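Robot Learning Lab, Unit 4: Collecting Demonstrations
Course handout, January 2025
Read before the second lab session

In this unit you will gather examples for a policy that handles cloth with two arms. A policy trained from demonstrations can only draw on what the demonstrations contain, so most of your grade for Unit 4 comes from the data. The training run counts for much less.

4.1 What counts as an example

One example (an episode) is a full recording of one attempt at the task, from the start pose to the end pose. It holds the joint positions of both arms, the gripper openings, the operator's commands, and the video from every camera. The workspace view shows where things are in relation to each other. The wrist view shows the cloth close up, with the fingers at the edge of the picture.

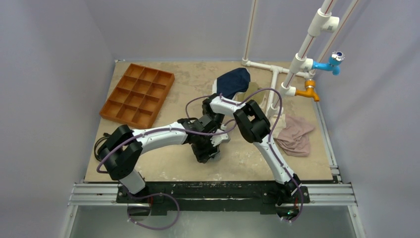
Workspace view first, wrist view second.
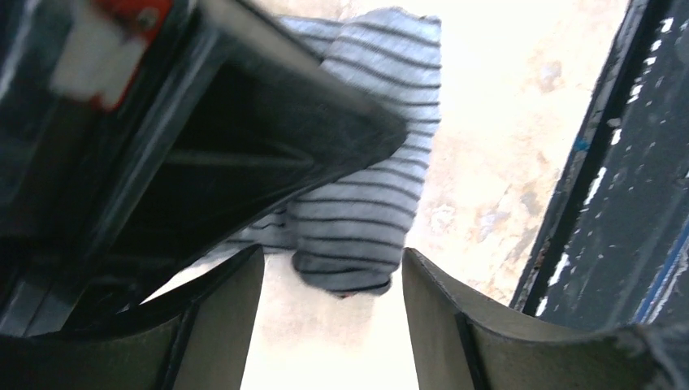

A question that came in after the last session: why keep the wrist video at all, if the workspace camera already sees the whole board? It doubles the storage and half of it is just the gripper. Quintero, in the course forum, thought the opposite, that the workspace view could be dropped once the fingers are close to the cloth. Both are fair points. Keep both streams for now. You will train with each one removed in Unit 6 and can settle it then.

4.2 Varying the start

Change the start of each episode on purpose. Move the cloth, turn it, and change how it is folded or bunched. Swap cloths between blocks so that color and pattern don't stay tied to one position. Leave the fixed parts of the setup alone unless your plan says to move them, and write it down if you do.

A block is 9 episodes by one operator. Change operators after each block.

4.3 What to keep

Keep an episode if the task was finished, even if the first grasp missed and the operator had to try again. Recoveries are useful. Mark them "R" in the log.

Discard an episode if a camera stream dropped out, if a hand entered the workspace, or if the operator stopped for a long time to think. Long pauses teach the policy to pause.

Failed attempts go in a separate folder. Don't delete them.

4.4 Size of the set

The class target is 2000 episodes. Last year's class ended with 1948 recorded and 1510 left after review. Most of the losses were dropped streams, so check every stream before you start a block.

4.5 To hand in

Your block logs, a one-page plan of how you varied the start, and one paragraph on the episodes you discarded. Upload everything to the Unit 4 folder. Late logs can't be merged into the class set.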